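Study > Student projects > Textiles and home

Search reports Go

Washing habits in Clultville
Brigitta Pfister and Ezekiel Sorensen

We asked 68 households how often they wash cotton clothes and at what setting. Over 13 weeks they noted 1,536 loads. Most people washed shirts after one wear – even when they had no marks on them. Half-full loads were common in December.

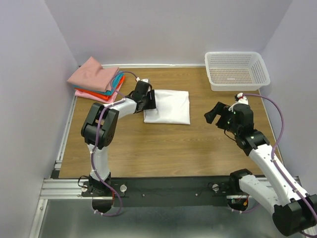
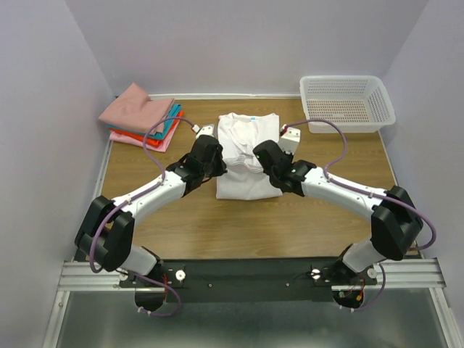

White fabric on a wooden tabletop.

Leonilde Loureiro replied that our diary sheet had no box for hand washing, so wool was left out. We agree, and the next sheet has one.

Tagged: laundry, water use, surveys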